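4th December

I've had the grippers for long enough now that I've stopped being careful with them, so it's probably time to write something down. A few of you asked after the August post (the one where I complained about cable glands for far too long) whether I'd ever get around to the hand-held ones. I have! I've had them out nearly every evening and I'm more excited about them than I've been about any bit of hardware since my first arm.

For anyone new, I do laundry. More exactly, I want the old Drimberg arms in my spare room to do laundry, and to get there I need a great many recordings of a person folding things, made with the same sort of fingers the arms will end up using. For a year I did this by teleoperation, sitting in front of a pair of leader arms and steering a pair of follower arms, and it was miserable. Every towel took ages. My shoulders hurt. The follower arms were bolted to one table, so every single recording had the same table in it, and the policy I trained learned that table beautifully and fell to bits as soon as I put a different cloth under the towel.

With a hand-held gripper you skip the arm altogether. You hold the fingers and squeeze, and the camera rides along. You can take it anywhere in the house. I knew all that on paper and still wasn't ready for how much fun it would be.

## What I've been comparing

There are two makes in this. The Nirnadov is the light one, with a slim handle and a little thumb slider to close the fingers. The Tiren is heavier, with a proper trigger and a much stiffer spring. I bought the Nirnadov pair new and got the Tiren pair from Jytte Holst, who had moved on to suction cups and wanted the shelf space. Thank you, Jytte. I owe you for postage and I haven't forgotten.

I also swapped fingers between them, which neither maker intends you to do and which took an afternoon with a file. So when I say "Tiren" below I mean the body, trigger and spring, and I'll talk about fingers separately.

## The test

I kept it dull on purpose. One towel, flat on the bed, folded in half and then in half again. Reset, go again. I did 70 folds on each make, split over several evenings so I wasn't comparing a fresh me with a tired me. I threw out any recording where the tracking dropped, and kept a tally of why.

I chose the bed over a table after thinking about it for a while. A bed is harder. The surface gives when you press on it, so if you come down too firmly the fingers sink and pinch the spread along with the towel, and then the whole lot comes up together. On a hard table you can more or less scrape the corner up and get away with it. But people fold laundry on beds! I certainly do. If the arms are ever going to be any use in a real house they need to cope with a surface that moves.

Picking up the first corner is the whole game, as far as I'm concerned. Once you've got a corner in each hand, folding a towel is easy and any of these tools will do it. Getting hold of just the corner, just the one layer you want, from flat, is where all the differences show up.

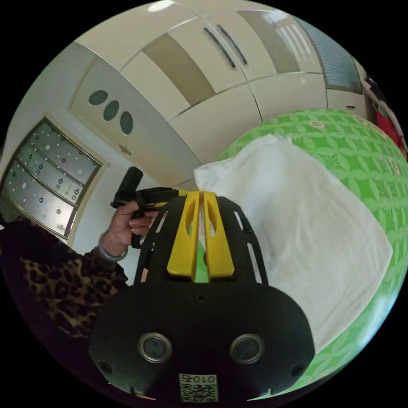 The Nirnadov was quicker for me at first. It weighs so little that your wrist does what it always does, and I was folding at close to my normal speed by the end of the first evening. The thumb slider is lovely for small movements. You can open the fingers a crack, slide one under the hem, and close again without changing your grip at all.

Where it lets you down is holding on. The slider has no real spring behind it, so your thumb is doing all the clamping, and after a while my thumb would relax without telling me and the corner would slither out halfway across the fold. You can watch it happen in the recordings. The finger opening creeps up, tiny bit by tiny bit, and then the towel's gone. That's bad data too, as the arm will copy the creep quite faithfully.

The Tiren is the other way round. It felt like a garden tool for the first evening and I was clumsy with it, knocking the towel out of line and having to straighten it. Then something clicked. The trigger has a definite end to its travel, so closed means closed, and the numbers it logs are wonderfully clean: open, closing, shut, and it stays shut until I let go. My forearm did ache. I'd do 2 sets and need a cup of tea.

By the third evening I was choosing the Tiren without thinking about it, which I take as a kind of result.

## Fingers

I could write a whole separate post about fingers, and I might.

The soft printed ones are what I like best. They bend around whatever they're pressed against, and on a mattress that bit of bend saves you constantly. With rigid fingers I had to judge the height exactly. With soft ones I can come down a touch too far and they splay a little and still close on the hem.

Ragnheiður Fogh sent me a set of her own, printed in a softer filament than I'd have dared use, and I was sure they'd be too floppy for a heavy bath towel. Wrong! They hold terrycloth better than anything else I've got. They're poor on thin cotton, though. A tea towel folds itself up between them and you can't let go of it neatly; it sort of clings to one side and you end up shaking it off. She says she has the same trouble and that a little grip tape at the very tip sorts it out. I've got the tape and haven't tried it yet.

Colour matters more than I would have guessed, by the way. I had a grey set for a while, and against pale cloth in evening light I kept losing track of the tips when I reviewed the recordings. If I can't find the fingertips I doubt the model is having a great time either. Go bright.

## Cameras

I run a fisheye on each hand. Wide lenses bend everything and take some getting used to when you're reviewing, but I wouldn't go back to a narrow one. With the narrow lens I had before, as soon as I got close enough to grab a corner, all I had was a screen full of white terry loops, with no idea where the other hand was. The wide view keeps the room in it, and the tracking needs the room. Doors, cupboard handles, anything with a hard edge is gold for tracking. A plain wall and a white sheet is the worst place in the world to try this.

Light is my remaining headache. When I face a bright window the exposure drops and the towel goes grey and muddy, then I turn back and everything blooms for a second. Locking the exposure helps. I lock it on the towel now and let the window do what it likes.

## The Afridi controller

This deserves a mention as I was ready to hate it. The Afridi is the little box that takes both hands and both cameras and stamps everything with one clock. Before this I had each side logging on its own and lined them up afterwards by clapping the grippers together at the start, like a film slate. It worked, mostly. On long recordings the two sides would drift, and a fold where the left hand arrives slightly before the right is a different fold.

With the box, the drift is gone. Setup was a pain (the manual has a page missing, or mine does, and you have to hold the pairing button through 3 blinks before it will listen to the second camera), but since then I've had no trouble from it at all. It does get its knickers in a twist if you plug the cameras in before the power, so plug them in after.

## Where that leaves me

I'm keeping the Tiren bodies with the soft fingers for anything thick, and the Nirnadovs for tea towels and pillowcases, where the light touch wins and there's no weight to hold up. If you can only get one pair and you're folding towels, get the heavy ones and be patient with yourself for an evening.

The plan now is 400 clean folds before I train anything. I'm moving between rooms this time, with different covers underneath and whatever light there happens to be, and I'm going to let a couple of friends do some of the folding so it isn't all my habits. I have a habit of smoothing the towel flat with the back of the left gripper after the first fold, which I only noticed on review, and I would quite like the arms not to learn it. Or maybe I would? It does make a nicer fold.

A few people have asked for the file for the finger adaptor. It's a mess, with dimensions I measured with a school ruler and then fixed by filing the part. I'll redraw it properly and put it up with the next post. If you've got a Tiren of the older sort, with the trigger pivot on the outside, tell me in the comments whether your mounting holes are the same spacing as mine, as I've only got the one pair to measure.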